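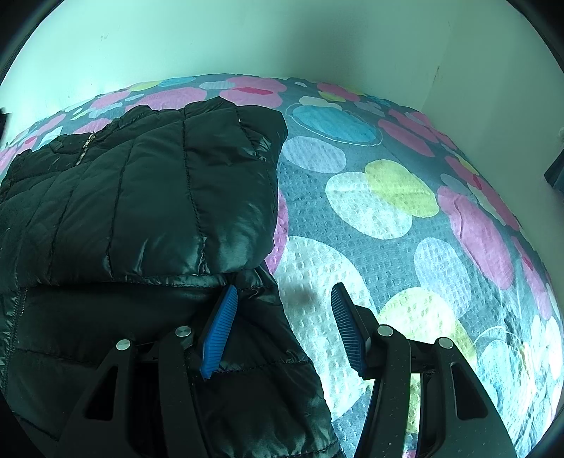
Work, Technology and Organization
Unit 7 handout: Automation and the garment-care workplace

Read this before the seminar. It covers the same ground as the lecture, with more detail on the case and less on the theory. The discussion tasks are at the end. Bring written notes on at least two of them.

1. Where this unit fits

Units 5 and 6 dealt with automation in places built around machines: the bottling line and the parcel hub. In both, the product is rigid, it arrives in a known position, and most of it looks the same from one hour to the next. The layout of the building was changed to suit the equipment, and the jobs were then changed to suit the layout.

This unit looks at work with clothes. Laundries, rental wardrobes, repair shops and resale warehouses all handle garments one at a time. They have used powered equipment for more than a century, but the steps between machines are still done mostly by hand. Someone picks the garment up, finds the front, closes the zipper, checks the lining, folds it and puts it in the right place. These handling steps are the ones now being studied for automation.

2. Why clothes are hard for machines

A carton has six faces. A jacket on a flat surface can take any number of shapes, and it changes shape as soon as it is touched. Three problems follow from this.

Finding the parts. A worker looking at a black quilted jacket on a printed cover can tell the collar from the hem without much thought. For a vision system, a dark garment folded over itself has few clear borders inside its outline. Glossy nylon makes it harder. The highlights move when the garment or the camera moves, and a stitched seam can look much like a crease.

Getting hold of it. Two fingers closing on a padded panel will first compress the filling. Whether they hold the shell alone or the shell and the lining together makes a difference to what happens when they lift. Ridged rubber pads improve the grip on smooth fabric, but they do not tell the system how many layers it has.

Knowing when it is done. A bolt is tight at a set torque. A folded jacket is finished when a person would accept it, and workplaces rarely write that standard down. New workers learn it by having their folds redone.

3. Learning from demonstration

The older way to automate a handling task was to break it into steps and program each one. For clothes this has mostly been too slow and too fragile. The approach we are concerned with here starts from recordings of people doing the work.

In one common version, the person holds a tool that has the same kind of fingers a robot would have, with a camera mounted on it. The wide-angle lens takes in the fingers, the garment and a good part of the surroundings, at the cost of heavy distortion. The person does the task with the tool, many times over, with different garments on different surfaces. The recordings are used to train a model, and the model is then tried on a robot arm with matching fingers.

Two points matter for this course.

First, the demonstrator has to work within the limits of the tool. A person who normally folds with ten fingers and both forearms, and smooths with a flat palm, now has to find a way to do the job with a pinch. The skill being recorded is therefore a new one, made by adapting the old one. People who are good at the original task are not always good at this, at least not in the beginning.

Second, the variety of the recordings is part of their value. Folding on the same white table every time teaches a system very little about other tables. A patterned bedspread, a soft mattress, poor light and a garment left half turned over are all useful conditions. The demonstrator is asked to produce the ordinary mess that a workplace usually tries to remove.

4. Case: Tinetero

Tinetero is an outerwear rental and cleaning business. Coats and padded jackets come back from customers, are checked, cleaned, repaired where needed, folded and sent out again. At the time of the case it employed 23 people on the handling floor, most of them on the intake and folding stations. A folding station was expected to finish 900 garments a week.

In August the company began a trial called Mimico, run with an equipment supplier, Zemitz. The trial had two stages. In the first, workers recorded demonstrations with hand-held grippers. In the second, a pair of robot arms was placed at one folding station to handle padded jackets only.

Seven workers took part in the recording stage. They were taken off their normal stations for part of each shift and paid their usual hourly rate. The piece bonus, which made up a noticeable part of folding pay, was not paid for recording time. This was raised at the first floor meeting and settled later by paying an average of each worker's earlier bonus.

The tasks recorded were:
closing a zipper that had been left open
turning a sleeve right side out
laying a jacket flat with the front up
folding the hood in
folding the body in half and pressing out the air

The zipper task gave the most trouble. One hand has to hold the base of the zipper under tension while the other moves the slider, and the angle changes all the way up. Workers described it as a job they had never had to think about before. It was dropped from the second stage and stayed a manual step.

5. What changed on the floor

The folding station with the arms did not run alone. A worker prepared each jacket by closing it and laying it roughly flat, and the same worker took over when the arms stopped. The job was listed as "station attendant" and was graded one step below folder, on the grounds that it involved less folding.

The workers disputed this. Their argument was that the attendant received the garments the machine could not manage, so the average difficulty of what passed through their hands had gone up. They also had to judge when to step in. Stepping in early lowered the recorded performance of the station, and stepping in late could leave a jacket that had to be started over.

Management's argument was that physical effort had dropped. Folding padded jackets is tiring for the wrists and shoulders, mainly from pressing the air out, and the arms now did most of that. Both sides were describing the same job accurately. The grading system measured one part of it and left the other out.

Pace changed too. Before the trial, a folder could work fast for an hour and ease off in the next. With the arms, the pace was more even and the pauses were shorter and harder to predict. Some workers preferred it. Others said that they could no longer talk to the person at the next station, because they were always half watching for a stop.

There was also an effect on training. New staff had always started on padded jackets, which are bulky but forgiving. When those went to the arms, beginners were put on wool coats instead, and the rate of refolds went up for a time. No one had planned for this, as the jackets had been recorded in the company's system as a product type and never as a training step.

6. Who owns a demonstration?

Nghiêm is the name given in the course reader to a worker agreement drafted after the Mimico recordings were made. It covers three matters: what is recorded, how long it is kept, and whether it may be used at other sites. The third was the hardest to agree on.

The employer treated the recordings as ordinary output, made in paid time with company equipment. The workers' side treated them as closer to training a replacement or a new colleague, for which the company already paid a small supplement. The final text pays the supplement for recording time and requires notice before the material is used elsewhere. It does not give workers a share in any later income.

Privacy came up as a separate question. A camera facing away from the person who holds it seems to record only the work. In practice, a wide lens also picks up walls, furniture and anything else in the room. Where recordings are made in homes, as is now common, the agreement says that participants must be able to review and withdraw them.

7. Terms you should be able to use

Task and job: a job is a bundle of tasks. Automation usually removes or changes tasks, and the effect on the job depends on how the remaining ones are bundled again.

Residual work: the tasks left to people after automation. In this case, zippers, stoppages and difficult garments.

Tacit skill: ability that a worker has but does not normally put into words. The zipper is our main example.

Deskilling and upskilling: use both with care. The attendant job at Tinetero shows signs of each.

Demonstration data: recordings of people doing a task, used to train a system to do it.

8. Tasks for the seminar

Write half a page on the grading of the attendant job. State what you would measure, and how you would measure it without adding to the worker's load.

Choose a handling task from a job you have held. List the points where you made a decision, including those that took less than a second. Mark the ones you think a recording would show.

Compare the training problem in section 5 with the loss of entry-level tasks at the parcel hub in Unit 6. Note at least one way in which the cases differ.

Draft a clause on the reuse of demonstration data at a second site. Assume that the second site has no union.

Notes are collected at the end of the seminar. The reader chapter for Unit 8 is on hospital pharmacies, and the tables at the back of that chapter can be skipped.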